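Kapitel 4
Vormachen statt Vorschreiben: Wie man einem Roboter eine Aufgabe zeigt

Was Sie in diesem Kapitel erwartet
4.1 Zwei Wege, etwas zu zeigen
4.2 Was beim Vormachen aufgezeichnet wird
4.3 Gute und weniger gute Vorführungen
4.4 Übungen zur Fernsteuerung

Wer schon einmal versucht hat, einem Kind das Schleifenbinden am Telefon zu erklären, kennt das Problem, um das es auf den nächsten Seiten geht. Man weiß ganz genau, wie es geht, die eigenen Finger wissen es sogar noch genauer als man selbst, und trotzdem kommt nach dem dritten Satz (»und jetzt mit dem anderen Ende darunter durch – nein, mit dem anderen anderen Ende!«) am anderen Ende der Leitung nur noch ein Seufzen. Säße man daneben, würde man die kleinen Hände nehmen und die Bewegung einmal gemeinsam ausführen.

In den vorangegangenen Kapiteln haben wir unserem Roboter alles in Worten, genauer gesagt in Programmzeilen, mitgeteilt. Wir haben Koordinaten festgelegt, Gelenkwinkel berechnet und Bahnen zwischen zwei Punkten geplant. Für eine Palette mit gleich großen Kartons ist das ein wunderbares Verfahren, und Sie sollten es auch nach diesem Kapitel nicht vergessen. Schwierig wird es, wenn die Gegenstände weich, rund, glänzend und ineinander verschlungen sind. Wie lautet die Koordinate einer Weintraube? Wo beginnt sie, wo hört die Nachbartraube auf, und wie fest darf man zufassen, bevor es unschön wird?

Mit dieser Frage hat sich auch unser kleiner Lehrgang in Skolska beschäftigt, aus dem viele Beispiele dieses Buches stammen. Impi Pesonen hatte dafür eine Aufgabe vorgeschlagen, die beim ersten Hören harmlos klingt: Der Roboter soll aus einer Kiste mit verschiedenfarbigen Trauben eine bestimmte auswählen, sie anheben und in eine Schale legen. Eero Kinnunen, der die Steuerung betreute, schrieb zunächst einen Ablauf von Hand. Er kam auf 633 Programmzeilen, und er war, wie er selbst gern erzählt, auf jede einzelne stolz. Dann schob jemand die Kiste ein Stück zur Seite, und der Ablauf griff zuverlässig daneben.

Also wurde vorgemacht. Eine Person führte die Roboterhand aus der Ferne, und der Rechner schrieb mit. Die Kamera am Handgelenk lief dabei ständig, denn was sie sieht, soll der Roboter später auch allein deuten können. 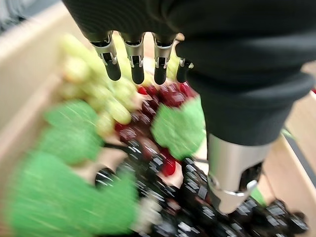

Abb. 4.1: Roboterhand über der Traubenkiste, Blick der Handgelenkkamera. Die Fingerspitzen stehen knapp über der Grenze zwischen grünen und roten Trauben.

Nehmen Sie sich für diese Aufnahme ruhig einen Moment Zeit. Als Erstes fällt die Bewegungsunschärfe auf: Die dunklen Beeren und das große Blatt sind zu Streifen verwischt, während die Fingerspitzen vergleichsweise scharf bleiben. Ein Lernverfahren bekommt solche Bilder in großer Zahl zu sehen, und es muss damit zurechtkommen, dass Beeren einmal rund und einmal als Büschel heller Striche erscheinen. Wer alle unscharfen Bilder aus seinen Daten entfernt, nimmt dem Roboter womöglich gerade die Augenblicke weg, in denen sich etwas bewegt. Beachten Sie außerdem, wie viel die Hand selbst verdeckt. Wir kommen in Abschnitt 4.2 darauf zurück, wenn wir über eine zweite, fest aufgestellte Kamera sprechen.

4.1 Zwei Wege, etwas zu zeigen

Grundsätzlich gibt es 2 Wege, einem Roboter eine Bewegung vorzumachen, und Sie werden im Laufe Ihrer Arbeit vermutlich beiden begegnen.

Der erste heißt Handführung. Man fasst den Arm an und bewegt ihn durch die gewünschte Bahn, so wie man dem Kind beim Schleifenbinden die Hände führt. Die Motoren geben dabei so weit nach, dass der Arm sich ziehen und drehen lässt, und die Gelenkwinkel werden laufend gespeichert. Das ist anschaulich und schnell erlernt. Mühsam wird es bei einer Hand mit mehreren Fingern, weil man selbst nur zwei Hände hat und eine davon meist schon den Arm hält. Auch steht man leicht mit dem eigenen Ärmel vor der Kamera – ein Fehler, der häufiger vorkommt, als man zugeben möchte.

Der zweite Weg ist die Fernsteuerung, in der Fachliteratur oft Teleoperation genannt. Die vorführende Person trägt zum Beispiel einen Handschuh mit Sensoren oder bedient einen kleineren Zwillingsarm, und der Roboter ahmt die Bewegung nach. Die Kiste und ihre Umgebung bleiben frei von menschlichen Armen, und die Aufnahmen gleichen dem, was der Roboter später bei der selbstständigen Arbeit sehen wird. Dafür fehlt bei einfachen Anlagen das Gefühl in den Fingern. Man sieht, dass die Fingerspitze die Beere berührt, aber man spürt es nicht, und so drücken Anfänger fast immer entweder zu fest oder gar nicht.

Giang Hầu, die im Lehrgang die meisten Vorführungen übernommen hat, gab den Neuen dazu einen Rat, den wir gern weiterreichen: vor dem Zufassen kurz innehalten und erst auf die Finger schauen, dann auf die Frucht. Diese kleine Pause kostet kaum Zeit. Sie gibt den Aufzeichnungen eine klare Gliederung, an der man später erkennt, wo das Annähern endet und das Greifen beginnt. Allzu lang darf sie freilich auch nicht werden, sonst lernt der Roboter das Zögern gleich mit.

Für die Traubenaufgabe nahm die Gruppe schließlich 61 Vorführungen auf. Ob das viel oder wenig ist, lässt sich so allgemein nicht sagen. Es hängt davon ab, wie unterschiedlich die Kiste gefüllt war, wie oft ihre Lage verändert wurde und wie einheitlich die Vorführenden gearbeitet haben. Dirceu Miranda etwa näherte sich den Trauben stets von der Seite, während Giang Hầu von oben kam. Beide Arten sind vollkommen in Ordnung, doch in einem Topf vermischt ergeben sie für ein einfaches Lernverfahren leicht einen Mittelweg, der zu keiner der beiden Bewegungen passt.

Merksatz
Eine Vorführung besteht aus dem, was der Roboter wahrnimmt, und dem, was er währenddessen tun soll. Beides muss zeitlich zueinander passen.

Bevor Sie weiterlesen
Legen Sie ein paar Trauben oder, wenn gerade keine im Haus sind, ein paar Wollknäuel in eine flache Kiste. Bitten Sie eine zweite Person, mit geschlossenen Augen danach zu greifen, und lenken Sie sie ausschließlich mit Worten. Führen Sie ihr beim zweiten Durchgang stumm die Hand. Notieren Sie anschließend, welche Angaben Ihnen beim Sprechen gefehlt haben, und heben Sie den Zettel auf. Wir brauchen ihn im nächsten Abschnitt, wenn wir festlegen, welche Größen bei einer Vorführung mitgeschrieben werden.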